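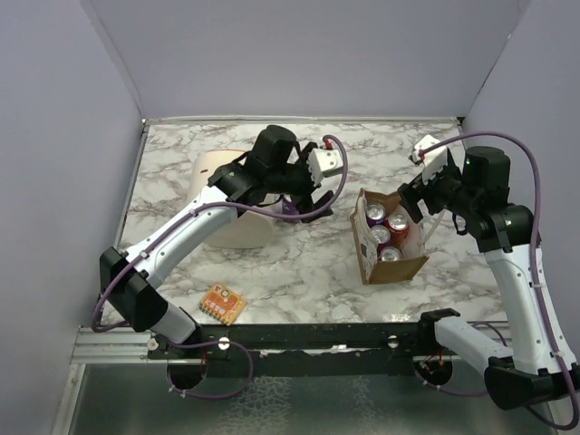 Marble pattern and lavender walls

I've been poring over old wedding jewellery again, and this month's find is a beauty! The museum at Hutov has put the Gerlach tiara back on show for September, and I got there at opening time to have it to myself for a bit. It has 200 small diamonds set in a wreath of ivy leaves, with 3 pearls along the top, and it's far lighter looking than any of the portraits let on.

Ida Vogler, who looks after the collection, told me the last bride to wear it had it pinned so far back that it slid during the vows (you can sort of see it in the family portrait, her hand's halfway up to her veil). I love that. She wore it with a plain satin gown and no necklace at all, and I still think she got it just right.

The matching earrings are away being cleaned until spring, so I'll be going back. Dörte Wendt, you're coming with me!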